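Murnimcombe Shared Workshop / Build tickets
Ticket 76: Marker cube pose jumps when the hand rig turns
Status: open
Opened by: bench 2
Project: Bucur (hand-held gripper rig)

Hi all, and sorry in advance for the length of this one. I've been going around in circles with it since Friday and I think writing it all down will do me as much good as any answer I get!

What should happen: I move the rig by hand, the cameras find the black and white markers on the cubes, and Cullska (our little tracking program, for anybody new) gives me a smooth path that I can play back on the arm later.

What happens instead: the path is lovely and smooth until I roll my wrist, and then the big cube's position hops sideways and comes back a moment later. The log says "pose flip, cube B" every time. The small cube does it too, but much less often, which I would have expected to be the other way around given how much smaller its markers are.

Tried so far:

Restarted Cullska and loaded the old settings from February. No change at all.

Ran the camera calibration again with 30 views of the board, then again with 50. The second run gave a better score and the hops were a bit smaller, but they didn't go away. I've kept both files in the Bucur folder if somebody wants to compare.

Checked the marker numbers against the list, in case I'd given two faces the same one. They're all different. I did find one face listed with the wrong rotation and was very pleased with myself for an evening, but fixing it only cured the hops on that one face.

Swapped the USB cable for the short one from the Birnance kit. Fewer dropped frames, same hops.

Turned off the lamp over the bench. Slightly worse, so it went back on.

Reply from bench 5:
That sounds like the tracker is seeing only one face at a time and can't decide which way it's tilted. A flat square seen nearly straight on is hard for it. Can you get two faces in view through the whole turn? I'd also check that the cube isn't shifting on its bracket, even a hair. Mine did that for weeks and I blamed the software the whole time.

Update from bench 2:
Thank you, that was a great help! The big cube did have some play in it. I tightened the bracket and took a fresh recording, and the flips went from one on nearly every turn to one every so often. I haven't measured the offset between cube and gripper again yet, and I know I should, seeing as everything has moved a little.

Next I'm going to set the small cube at an angle so that two of its faces show, and do the same slow wrist roll with each hand in turn.
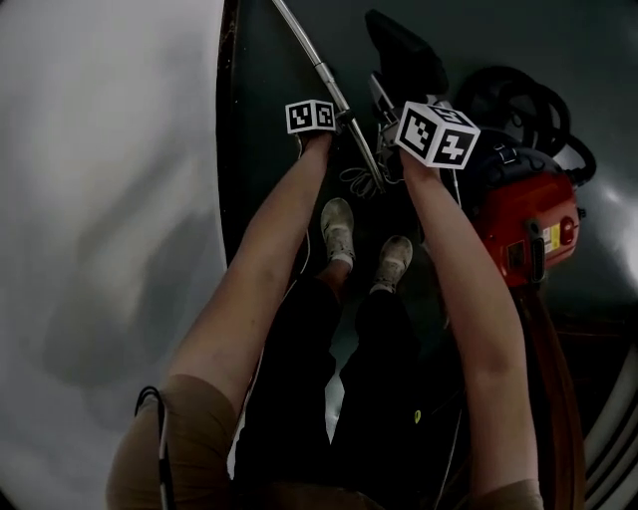 If the flips are still there after that, I'll try telling Cullska to throw out any pose that jumps too far from the last one. It feels like sweeping the crumbs under the rug, so I'd like to leave it until the mounts are right. Leaving the ticket open for now, and if anyone has a spare clamp of the smaller size, please put it on bench 2 for me.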